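January 12, 2019. Sourdough notes, jar 2. Fed the starter 200 g of the Geddes rye last night and it climbed right over the rim, all down the shelf!
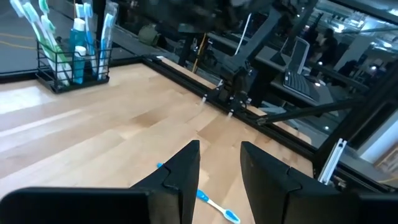
So I'm cutting the feed back (and using a taller jar, duh). Smell is nice, kind of like apples.

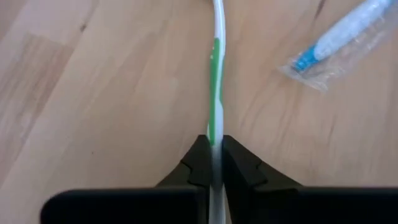

Skulix bench wrote under my last entry that the rye wants less water, and I think they're right. 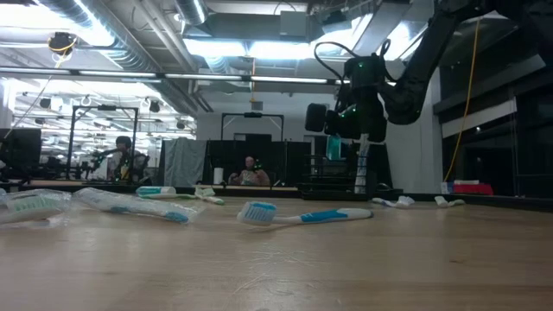 How long was the bulk rise? 12 hours at 62 F, by the window.

Crumb still gummy in the middle. Trying the Drernlow white next, half and half.
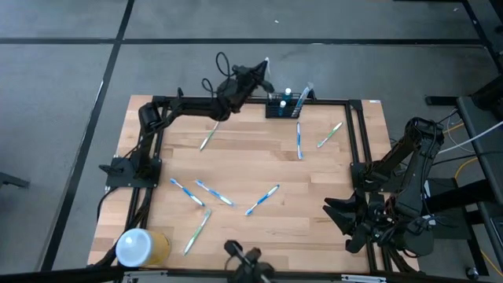
Trakov thinks I'm slicing too soon and should leave it till morning. Fine, but lunch is lunch. More rye coming in March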